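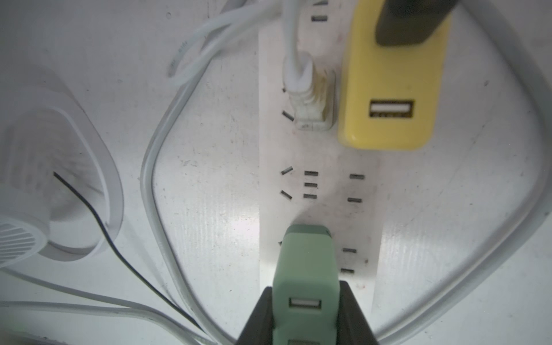 Charger corner of the strip. Green one low down, yellow one up top, white plug next to it.

1 April 2025, bench notes

Okay, cables day. I've been putting this off since December and the Jira ticket has been staring at me the whole time (Hamdy-416, "sort out fans and power", thank you past me for such a detailed description). So I'm writing down what we have while I still remember which lead goes where.

The colored chargers are my favorite decision of the year so far. Mint green has two USB ports, yellow has one, and you can tell them apart from across the room, so please don't swap them for white ones! White is the one color we already have too much of. The white plug beside the yellow charger has a grimy see-through collar and I'd like to wipe that down with everything unplugged. Same goes for the dust, it gets into everything.

Spent far too long looking for the Plirum cable ties. Found 3 left in the bag. Ordered another 300, which should see us through to retirement.

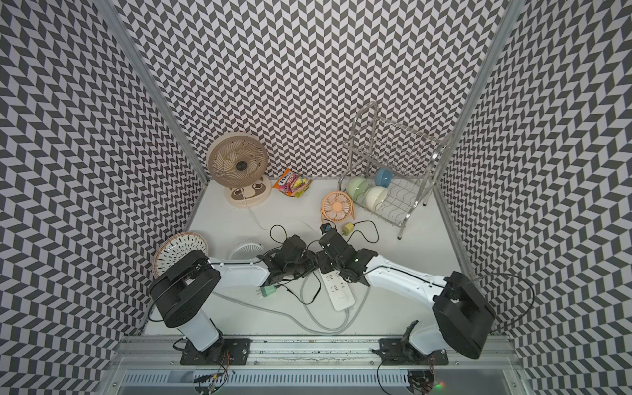
Chevron bay: big fan with the cartoon face on its base, small peach-orange fan by the dish rack.

Fans next. The big beige one stays at the back, I think, but its white cord comes right down toward the middle of the floor and I want it run along the wall. There's a round white grille lying flat that needs a home too. I'm not guessing which fan it belongs to until I've tried it on both (last time I guessed and bent a clip).

The rack can stay where it is. Green, blue and cream bowls sit nicely in it and I'd like to keep that set together for the Reline layout. The basket lid with the red and white pattern goes back on the shelf, and the candy bag goes, well, somewhere I can't reach it from my chair.

Still to do: label both ends of the black cable. Shelf 7 for anything without a label by Friday.

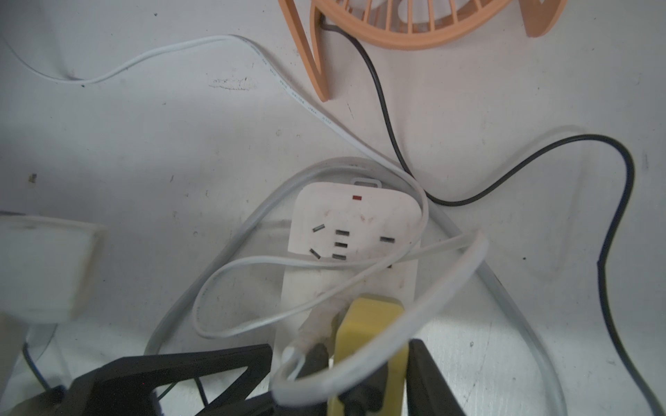 Socket end of the strip, red light and hanging tab at the top, flat white cable looped over.

Okay, the loops. The flat cable has tiny black print on it that I can't make out in the picture, so I'll get a flashlight on it before I write up a tag. The thicker light gray one goes in a big oval around the strip and I want it coiled separately, with its own tie. Reddish smudges on the strip too, so add that to the wiping list. If they don't come off, fine, I'm not buying a new strip over a few stains.

Ticket stays open for now. Bring masking tape and the good marker tomorrow.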